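Facilities and Stores
February 2020

Folding cotton T-shirts for the Ojeda shelving

The new Ojeda shelving in the linen store has narrower bays than the units it replaced. Shirts folded to the old width overhang the shelf lip and slide out when the neighboring stack is pulled. From this issue on, all short-sleeved cotton shirts going into the store should be folded in thirds lengthwise and then in half twice. The long-sleeved stock stays on hangers and is not affected.

Most of the faults found in the last shelf check came from the start of the job. A shirt picked up from a pile by one point comes up twisted, with a sleeve trapped between front and back. If it is laid down in that state, the trapped layer makes a ridge, and the finished fold leans to one side. Stacks built from leaning folds start to tip at 19 shirts, well short of the bay height.

Pick the shirt up at two corners of the same edge. Move the hands apart until the edge carries the weight but still sags slightly. A hard pull stretches the edge and leaves a wave in it that does not lie flat afterward. Let the body hang, then look for two things: creases running in from the held corners, and any flap of cloth standing away from the rest. Corner creases are normal and flatten with one pass of the palm. A flap usually means a sleeve or a doubled section, and it should be shaken free before the shirt touches the table.
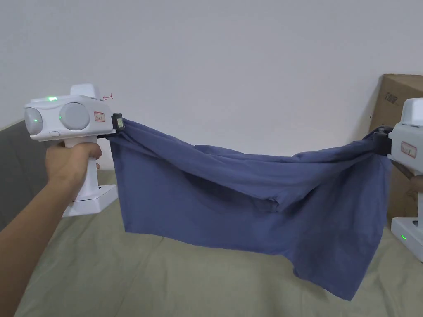
A blue cotton garment held out by its upper edge, with a raised flap near the middle.

Once the shirt is hanging clear, lower the bottom edge to the table first and bring the held edge down away from you. Smooth from the center line outward. Fold one side in by a third, lay the sleeve back along the fold, and repeat with the other side. Turn the hem up to the collar, then fold once more. The collar should not be visible on the shelf face.

Dark and mid-blue shirts need more attention than white ones under the store lighting, where a fold line and its shadow look much alike. Run a hand across the cloth if there is any doubt.

Stack height and labels

The limit per stack is now 16 shirts, down from 24. Sizes are not to be mixed within a stack. Bolto bins may still be used for overflow, but only on the bottom shelf and with the size label facing out. Bins without a label will be emptied and refolded.

The Prornis stock sheet has been changed to match. Bay codes now come before the size code, and the old color column has been removed. Stock line 2753 (plain cotton, short sleeve) is the first to be moved, with 400 shirts to be refolded before the end of March. The remaining lines follow in code order.

Folding boards

Cinenik folding boards in the old width are withdrawn. Return them to the rack by the store door. Five boards in the new width are on order and will be kept at the folding tables. Until they are delivered, use the tape marks on the table edge as the width guide, and check the first shirt of each stack against the shelf itself.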